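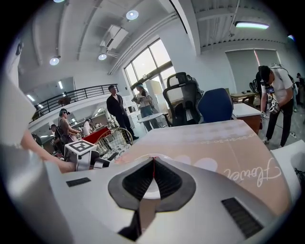
Fig. 3. Flat carton with printed lid, lying face up at the packing position.

3. Handling and packing flat gift cartons

This section applies to the Arnura range of flat cartons supplied printed and ready to fill. For deep cartons and postal tubes, see section 4.

3.1 Before you start

Clear the packing surface and wipe it with a dry cloth. Grit left on the surface will mark the tinted board, and marks cannot be rubbed out. Hands should be clean and free of cream or oil.

You will need:
Carton and matching lid
Tissue, two sheets per carton
Base pad
Paper seals
Outer sleeve (only if the carton is to be posted)

Check the lid under good light. Faint rounded shapes in the tint are part of the print and are not a fault. Script lettering should be clean at the edges, with no breaks in the white. Set aside any lid on which the small line of text along the edge is smudged.

3.2 Filling the carton

1. Lay the carton on the packing surface with the lid face up and the lettering to your right.

2. Lift the lid straight up with one hand at each short side. Place it face up beside the base.

3. Fit the base pad. It should lie flat in all corners. Trim the pad if it bows.

4. Lay the first sheet of tissue across the base so that equal lengths hang over the long sides.

5. Lay the second sheet across the first, with the overhang on the short sides.

6. Place the contents in the carton, heaviest item in the middle. Leave a gap of about 8 mm between the contents and each wall.

7. Fold in the short sides of the tissue, then the long sides. Fix with one paper seal.

8. Lower the lid evenly until it meets the base all round. Do not press on the middle of the lid.

CAUTION: Do not slide a filled carton along the surface. Lift it with both hands underneath.

CAUTION: Adhesive tape will pull the print away from the board. Use paper seals only, and only on the tissue.

Note: If the lid springs up at one corner, the tissue is usually bunched there. Remove the lid and refold from step 7.

3.3 Stacking and storage

Store filled cartons flat, lid up, in stacks of no more than 9. Place a sheet of plain paper between cartons. Keep stacks out of direct sun, as the tint fades unevenly.

Empty cartons may be stored on edge if they are supported at both ends. Cartons kept on edge over winter should be checked for bowing in January and laid flat if needed.

Note: Cartons from the Haslam store may arrive with a protective film on the lid. Peel it off slowly from one corner before filling.

3.4 Damaged cartons

Return crushed or misprinted cartons to Praltel, Bedbridge, marked for the attention of Trudy Baxter. State the batch number from the underside of the base. Do not return cartons that have been filled.

Section revised July 2023. Checked by Ataahua Tamihana.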